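The Monday club at Besora

By the time I found the right door it was already ten past four, and the robotics club at Besora had been going for a while. You hear it before you see it. There is a hum, then a clack, then a groan from several teenagers at once, and then somebody says "again" and the hum starts over. I had come to talk to the teacher who runs it, and she waved me over to a stool without getting up, because she was holding a cable in place with her thumb and couldn't let go of it until a student came back with the tape.

She has been teaching science at the school for a long time and running the club for the last six years. She asked me not to use her name ("the kids do the work, and my mother would only frame the article"), so I'll call her the coach, as everyone in the room does anyway.

The club didn't begin with robots at all. "It began with a bridge contest," she told me. "We built bridges out of craft sticks and hung buckets on them until they broke, and that was lovely, everybody enjoyed it, but the same three or four kids kept asking whether the bridge could lift itself up. Like a drawbridge. So I bought a motor out of my own pocket, and that was the end of the bridges."

These days the club builds grippers, the hand part of a robot, the bit that closes on an object and picks it up. Some of what they build goes on the end of an arm, and some of it has a handle so a person can hold it and do the reaching. Every spring they take their best one to a regional meet called the Dukano, where each team has to sort a tray of small household things in a fixed time. The students call their machine Warnix. I asked where the name came from and got four different explanations from four different people, one of which involved a hamster, so I left it there.

I wondered why they had settled on grippers, when they could have been building something that drives around and bumps into things, as most school clubs seem to.

"Oh, we did the driving ones," the coach said. "They're great fun and I'd never say a word against them. But with a car, once it drives, it drives. With a hand you're never finished. You get it to pick up a marker and you're so proud, and then somebody hands it a sock. Or a grape! The grape was a bad week. And the kids start looking at their own hands differently, which I love. I had a boy who spent a whole lunch period picking up his sandwich and putting it down again, watching his thumb."

The budget for the year is 2000 dollars, most of it raised at a pancake breakfast in August and the rest given by Simanjuntak, a hardware store a few blocks away that also lets them have the odds and ends bin whenever it fills up. That sounds like plenty until you see what a good motor costs. The plastic parts are printed at school on a printer that the students have nursed through one illness after another, and they talk about it the way my grandfather talked about his truck.

One of the older students, a tall girl with a pencil through her hair, had been listening to all of this while she filed the edge of something, and at this point she pulled up a chair. She looks after the notebook. Every test the club runs gets a line in it, with the object, the person running the machine, whether it held, and a column at the end for remarks. Warnix was on line 373 the afternoon I was there.

"People think the notebook is the boring job," she said, "but it's the only way we win arguments. Somebody will say it always drops the spoon, and I can go back and look, and maybe it only drops the spoon when the spoon is upside down. So then we know to think about the shape of the spoon and leave the motor alone." I asked to see the remarks column, and she turned the book around for me. Much of it is sensible. One line just reads "why."

What the whole room wanted to talk about, though, was the pads. I had assumed that the clever part of a robot hand would be the motor, or the program, and I said so, and I got some very kind looks. The coach explained that a plain plastic finger is a slippery thing, and that what you put on the inside of it, where it touches the object, decides more than any beginner expects.

"We've tried everything," she said. "Bicycle tube. Shelf liner, the bumpy sort. A piece of a yoga mat that one of the parents was ready to part with, or so we were told. Balloon skin, which grips like you wouldn't believe for a day and then gives up completely. And every one of them starts to lift at the edges sooner or later, because that's where all the pulling happens. The kids come to me very upset the first time. They think they've glued it wrong."

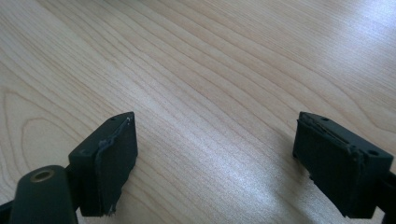

"And sometimes they have glued it wrong," the girl with the pencil put in, and the coach laughed and said yes, all right, sometimes they have. But she likes them to study a tired pad before they peel it off. Is it lifting along the top or down the side? Is it the same on both fingers? A younger boy across the table, who until then had been entirely taken up with a bag of pretzels, told me that when only one side wears out it probably means the fingers aren't meeting straight, and then he went back to his pretzels. The coach gave me a look over his head that I can only call pure happiness.

Their rule at the moment is to change the pads before a meet and never on the day itself. This was learned the hard way at last year's Dukano, when somebody put on a fresh pair in the parking lot and the glue hadn't set. The team lost a pad in the second round, in front of all the parents, and finished with one bare finger and one covered one. "We still got the clothespin," the girl said. "I want that in the article, please. We got the clothespin with one pad."

I asked the coach what she would do with a bigger budget, and she thought about it for so long that the tape arrived, was used, and was taken away again. A second printer, she said at last, so the first could have a rest. Then a bus, because driving to the meet in five family cars takes years off her life. Then she changed her mind and said no, forget the bus, what she would really like is another hour. The club gets 60 minutes in the room before the choir needs it, and by the time the arm is plugged in and everybody has found their own screwdriver a good part of that has gone.

"It's the end of the hour when things get interesting," she said. "They've stopped being careful what they say in front of each other. They'll try the silly idea. And then there's a soprano at the door."

There was, in fact, a soprano at the door, and quite a few more behind her in the hallway, so we moved our stools back against the wall and the students started winding up cables and arguing over who had line 374. The boy with the pretzels wanted it for a domino lying flat on the table, which they have never managed to lift. He thought that if you slid it to the edge first you could get one finger underneath. The girl wrote it down for next Monday, with his initials beside it and nothing yet in the remarks.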